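Penadano Demonstration Collection: Second Progress Report
Prepared for the Hekow Fund by Maham Rana, project lead, Pledley
Period covered: through the end of October

1. Where we stand

The grant agreement asks for 225 usable demonstrations of small-object handling by the close of the second period. We have 179. That leaves a gap of 46, and I would sooner put it in the second sentence of this report than have you find it in the annex, where the first report kept its bad news.

"Usable" is doing some work in that paragraph. A demonstration counts when all the video streams are complete, the joint readings line up with the video, and the person labeling it afterward can say what the operator was trying to do. The last test is the one that hurts. We recorded a further 74 runs that failed one or more of these checks. They are stored, tagged with the reason for failure, and not included in any total we report to you.

2. How the sessions run now

Under the first plan, each operator recorded for a full morning. By eleven o'clock the arms were being driven by people who had stopped caring where the packet went, and the data shows it beautifully. Sessions are now short blocks with a change of operator between them. One person drives, one sets the objects out, and whoever is at the laptop starts and stops the recording and writes the note. We tried having the driver write the note. The notes from that week mostly say "ok."

Before each block the team agrees on one task and its start layout, and the layout is varied between runs by whoever sets out the objects. Left to themselves, people put things back in the same spot every time, and a model trained on that learns the spot.

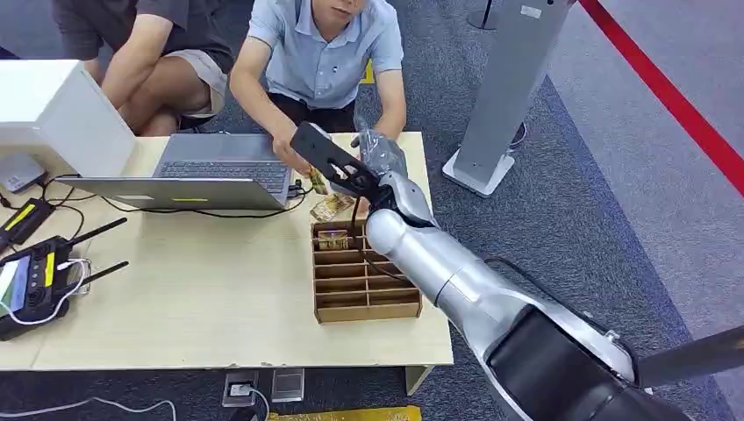

The sorting and handover tasks account for most of the usable set. They are easy to reset, and even a clumsy run ends in a way the labelers can read. Snack packets were chosen over the wooden blocks in our proposal because the blocks were too forgiving: any grip at all would hold one. Packets slide, fold and shine under the lights, and that is closer to what the Mokgethi group says it wants to test its learning system on. The budget line for blocks has been moved to snacks. I am aware of how that reads.

3. Equipment

Two items from the last report are closed. The clock drift between the wrist cameras and the joint log, which spoiled much of our first month, was traced to a setting we had chosen ourselves and has been changed back. The replacement network cables arrived and were fitted.

The wrist views remain the most useful and the least pretty. A wide view tells the labeler which object was picked up; only the wrist view shows how the fingers met it. The price is that a good share of every wrist image is robot. We looked at moving the mounts outward and decided against it -- a change halfway through would leave us with two sets that don't match, and the Mokgethi group was clear that it would take a poor view used throughout over a nice one that starts in October.

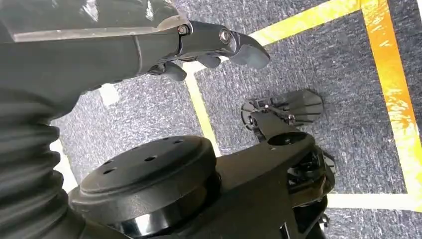
Wrist camera view, with the multi-fingered hand over the carpet and floor tape.

We have added a start-of-block check to the procedure. The operator brings the arms to the rest pose, the person at the laptop compares each camera view with a saved reference, and the block doesn't begin until they agree. It takes three minutes and is disliked by everyone, me included. No block has been lost to a shifted camera since it came in.

4. The slot tasks

Card-and-slot work was listed in the proposal as "simple insertion." I wrote that phrase and would like it struck from the record. Getting a thin card into or out of a narrow slot asks for a kind of contact our operators can feel with their own hands and have to guess at through the controls. Early runs were slow, with long pauses in which very little seems to happen. Our first thought was to trim the pauses. The labelers objected, sensibly, that the pause is often where the operator is working out the angle, so pauses stay in and are tagged. 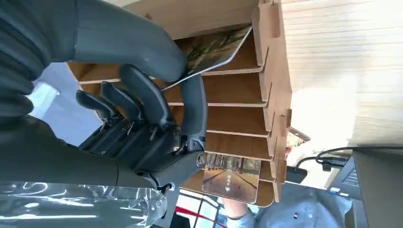
Fingers at the slotted wooden holder, with cards in the slots.

Slot tasks are also where most of the gap in section 1 comes from. We could close it quickly by recording more packet sorting, and the total would look very healthy. The set would be worse for it, and I'd ask that the Fund let us make up the shortfall in slot tasks alone, even if that takes longer.

5. Labeling

Labeling runs about two weeks behind recording. The instruction sheet has been rewritten with fewer categories after we found that "adjusts," "corrects" and "repositions" were being used according to personal taste. All three are now "adjusts." Earlier labels have been converted and a sample rechecked by hand.

6. Requests and next steps

We ask the Fund to approve an extension of the second period by one month at no added cost. Spending is under budget, chiefly on travel, which we have not had time to do.

In the coming period we will finish the slot tasks, hand the first checked portion of the set to the Mokgethi group for a trial training run, and go back through the failed runs to see whether any can be rescued by fixing the time alignment. I expect a few can. I expected more than a few last time, so please read that with care.

Detailed run counts by task, the failure tags and the revised label sheet are in the annex.

M. Rana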